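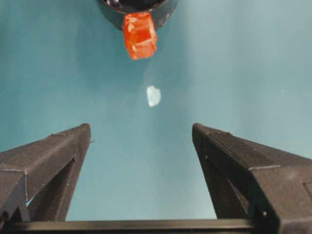

Workshop > Guides > Testing a gripper arm on small chores

Testing a gripper arm on small chores

By Jawad Khattak
June

People who buy or build a small arm usually want to know one thing first: can it do a job round the house or at the bench yet? The fair answer depends on the job, so it is worth running a proper test at home before you make up your mind. This guide sets out the one I use. It needs a table, a cup or bowl, a small block and an afternoon.

I work through it with every arm that comes to the workshop in Bretcombe. The last two were a Curnevar desk arm and a Tarar kit, and the method was the same for both.

Pick a chore you can score

"Tidy the table" is no good as a test. You will end up arguing with yourself about whether the table is tidy. Choose something with a clear finish, such as putting one block into one cup. It stands in for a lot of real work: pegs into a peg bag, screws into a tray, toy bricks into a tub.

Write down what counts as done before you start. Mine reads: block inside the cup, cup upright, gripper open and clear of both. A block left resting against the cup is a miss, however close it looks.

Set out the table

1. Clear the table and wipe it down. Scraps of paper and bits of tape confuse a camera more than you would think.

2. Use a plain surface in one colour. Teal and grey both work well. Avoid wood grain and patterned cloths for the first round.

3. Choose a block in a strong colour that stands out from the table and from the cup. Orange or red is good on teal.

4. Put the cup where the arm can reach over the rim without stretching. If the arm is nearly straight when it gets there, move the cup closer.

5. Check the light. A window behind the cup will put a bright patch on a smooth table, and the patch moves during the day. Draw the curtain or work in the evening. Dark, shiny cups are awkward as well, and a matt one is easier to begin with.

Check the gripper

Open and close the fingers a few times by hand control and watch the tips. They should meet squarely. Printed fingers can flex or wear at the ends, and a small gap at the tips is enough to lose a block. Tighten any loose screws now. If you change a finger, run the arm's calibration again before going on.

The view from a wrist camera needs a look too. You want both fingertips in it, with a clear space between them where the block will be. If the camera has been knocked, everything after this will be slightly off, and you may spend an hour blaming the software.

Run the test

Do 18 tries with everything in the same place. Put the block back on its mark by hand each time and send the arm to its rest position. Don't nudge the cup to help. Score each try as done or missed, and for every miss add a word or two: dropped, pushed, never closed, hit rim.

Then do another 18 with the block moved a little each time — a hand's width is plenty. Turn it as well, so that a corner faces the arm on some tries. Most arms do noticeably worse here, and this second set is the one to trust.

The Tarar kit managed every try but 2 in the first set. In the second it missed 6, nearly all of them marked "hit rim". Raising the approach height fixed most of those when I ran it again.

Time it

Use a stopwatch from the moment the arm moves to the moment the fingers are clear. The slowest good try on the Curnevar took 57 seconds. A child does the same thing without looking. Slow is not always a problem, though. If the job can run while you are out of the room, speed hardly matters, and how often you have to step in matters a great deal.

Keep a note of every time you stepped in, even if it was only to pick up a dropped block.

What the scores tell you

On a bench, with the same part arriving in the same spot, a small arm can already be useful. I would leave one sorting fixings and check on it now and then.

In a kitchen or a child's bedroom I would not, for the moment. Things are never where they were yesterday, the light changes, and half the objects are soft or wet. If your second set is poor, the house will be worse. Change one thing, write down what you changed, and run both sets again.

The score sheet I use for the Castelero arm has an extra column for battery level. Leave it out if yours runs from the mains.

Contact the workshop | Copyright Jawad Khattak | Back to top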